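Workshop notebook, January, Felham back room

Started 11 in the morning, meaning I was here at 9 and looking for the good scissors until 11.

The job is still the sorting trays for the Powell kids' craft sessions. Marisol wants one tray per table, a surface under it that doesn't bore anyone to tears, and nothing that takes longer to wipe down than the session took to run. I said fine. I say fine to a lot of things in January.

1. Trays

We have three kinds on the shelf. The clear ones from Skomitz crack at the corners if you look at them with any intent. The deep gray ones are excellent trays and small children can't see into them, so the beads go in and become a rumor. That leaves the yellow. Kevin calls the color "hazard custard" and I have stopped arguing. The walls are raised enough to stop a rolling bead and the corners are rounded, so you can get a finger in and chase the last one out.

Complaint, for the record: the floor of the yellow tray is shiny. Under the overhead lights it throws glare right back at you and clear beads vanish in it. Teófilo suggested scuffing it with a kitchen sponge, the green side. I did one. It now looks like a tray somebody has been skating on, and the beads still vanish. Leaving the others alone.

2. Surfaces

Maribel brought in her roll ends again. She has opinions about plain tabletops and I have a budget of nothing, so we get on well. Tried so far:

Checked oilcloth. Wipes beautifully. Made Lefteris seasick when he was sorting sequins on it, and he was only there to borrow a clamp.

Brown paper. Lasted through one glass of water.

The pastel print with the planets and the roses. I don't know who sat down and decided that outer space needed roses. I have come round to it. The colors are pale enough that a dropped bead shows up, which is more than can be said for the checks, and the kids will have something to talk about while the glue sets.

The loud floral. Maribel's favorite. Lose a button on that and you may as well write to its family. Fine as a backdrop, not as a work surface, and I told her so in roughly those words. She has not brought biscuits since.

3. Setup as it stands

Yellow tray on the planet print, loud floral kept off to the side where it can be admired. Put the tray down a bit skewed and then couldn't be bothered to square it up. The ringed planet clears the far rim, so whoever sits down gets a view. The pale top wants a proper wipe before anybody's parent sees it. All those dark specks are on the planet end, naturally, where they pass for astronomy if you're feeling generous. Marisol is not feeling generous.

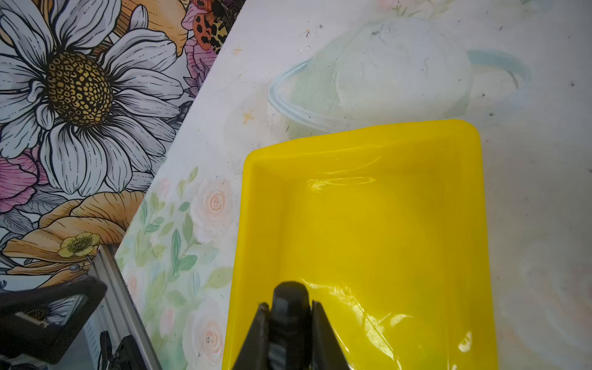
4. Still to do

Wipe the top. Use the soft cloth, Kevin, the sponge has done enough.

Ask Ponlow if they do the yellow tray in a matte finish. Last time I rang them I was on hold for 20 minutes and came away with a catalog of drawer handles.

Order beads, bag of 200, mixed, NO clear ones.

Find out if the planet print comes wider. Maribel thinks yes. Maribel also thought the oilcloth was "restful."

Scissors turned up in the gray tray, at the bottom. See item 1.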